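Gripper news from the back bench

Hello again from the bench! When I last wrote, in November, I was grumbling about our old hand-held grippers and promising that I'd have a proper look at some replacements over the summer. Well, summer's gone and I've finally done it, with a lot of help from Ikechukwu Ugwu, who has far steadier hands than mine and put up with me changing my mind about cable lengths all the way through.

The two we borrowed are the Skallow and the Hapeta. Both are the kind you hold yourself, so you do the job with your own arms and the recording gets turned into motions for the robot later on. I'd wanted to include the Eten as well but theirs is still on back order, and I got sick of waiting.

Weight first, as that's what everybody emails me about. The Skallow is 800 grams with its cable clipped on, which sounds like nothing until you've been holding it out over a table since morning tea. The Hapeta is lighter in the hand but the weight sits further forward, so your wrist cops it. After a long session I had a sore forearm from one and a sore thumb from the other – take your pick. Ikechukwu reckons I squeeze too hard, and he's probably right.

Jaws next. The Skallow closes with a nice positive feel and you can tell through your fingers when you've got hold of something. The Hapeta is springier. It's lovely on soft things (sponges, tea towels, a bread roll I shouldn't have been playing with) and a bit vague on anything hard and shiny. I dropped the same plastic lid over and over with it before I worked out that I was coming in too flat. Tilt the jaws a little and it's a different tool.

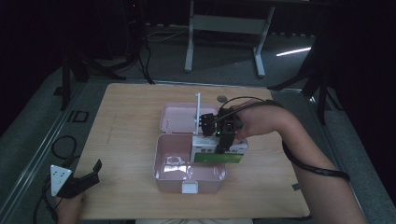 Boxes turned out to be my favourite test of the lot. A hinged box asks for so much at once: find the clip, get a fingertip of the jaw under it, lift the lid without dragging the whole thing across the table, then put something inside without knocking the lid shut again. You can't really do it one-handed with any grace, so both grippers have to be behaving themselves. It's also where you find out if your tracking is any good, as one hand is forever passing in front of the other.

Which brings me to cables. I'd love to tell you I've solved them. I haven't. We tried running them along the forearm, over the shoulder and straight down to the floor, and along the forearm was the least annoying by a fair way. Over the shoulder is fine until you lean in. If anyone's got a tidy way of doing it that doesn't involve half a roll of tape, please write in!

On the recording side we ran everything through the Elteck controller and came away with 3035 clips, of which I've kept 1641 after chucking the false starts, the double-ups and one whole afternoon when I'd left the calibration from the day before loaded. That one stung. The Elteck does show you a warning, in small grey letters, in a corner I never look at. I've asked them to make it bigger and they've been very decent about it.

So which would I buy? For box work and anything with a catch on it, the Skallow. For the kitchen jobs some of you are doing I'd go for the Hapeta, and I'd spend a bit of time padding the handle before you start. Both are going back at the end of the month, so if you're local and want a go, reply to this and we'll find you a slot. Bring your own snacks, the biscuit tin's empty.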